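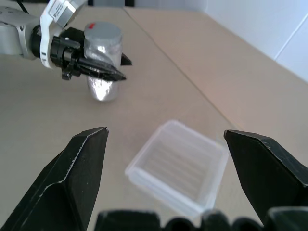 Guides > Desks and tables > Pluneseck extending table

Section 4: Joining and levelling the two tops

Before you start, finish Section 3. The legs must be fitted and the table standing where it will be used. Two people are needed for steps 1 to 3.

1. Slide the Holst rails out to their full length. You will feel a stop at each end.

2. Lower the second top onto the rails with its pegs facing the first top. Keep fingers away from the gap.

3. Push the tops together until the pegs are fully home. If they bind, pull the tops apart, check that both are the same way up, and try again. Do not use a hammer.

CAUTION: Do not lean or sit on the second top until step 6 is done. It is held only by the rails at this stage.

4. From below, close the two catches by hand. Leave their screws loose.

5. Lay a straight edge across the join. If one side is higher, turn the levelling screw under the lower side clockwise, a quarter turn at a time, and check again. Do this at both ends of the join.

6. Tighten the catch screws with the 5 mm key supplied. Stop when they are firm. Power drivers will strip the thread.

7. Turn the feet until the table no longer rocks. Each foot has 50 mm of travel. If you need almost all of it, move the table or pack the floor instead.

Note: A thin line will still show where the tops meet. The two tops may also differ slightly in shade. Tops are cut from separate boards and are not matched at the works.

Note: In a heated room the join can open a little over the first winter. Repeat steps 5 and 6. Tables fitted in August often need this once.

Sizes and limits

Length with both tops joined: 2000 mm
Greatest spread load: 62 kg
Greatest load on the join: do not place heavy items here

Cleaning the join

Wipe along the line with a damp cloth, then a dry one. Crumbs can be lifted out with a soft brush. Do not run wax or filler into the gap, as the tops will not come apart again cleanly.

Spare catches and pegs are listed under Grokar fittings. Quote the number stamped on the rail when you order.

Text by Sille Briem. Checked by Attila Vida, Pikemton workshop.

Related guides
Section 3: Fitting the legs
Section 5: Taking the table apart for moving
Treating scratches and ring marks
Grokar fittings: parts list

We use cookies to remember your language and the last guide you opened. Accept | Change settings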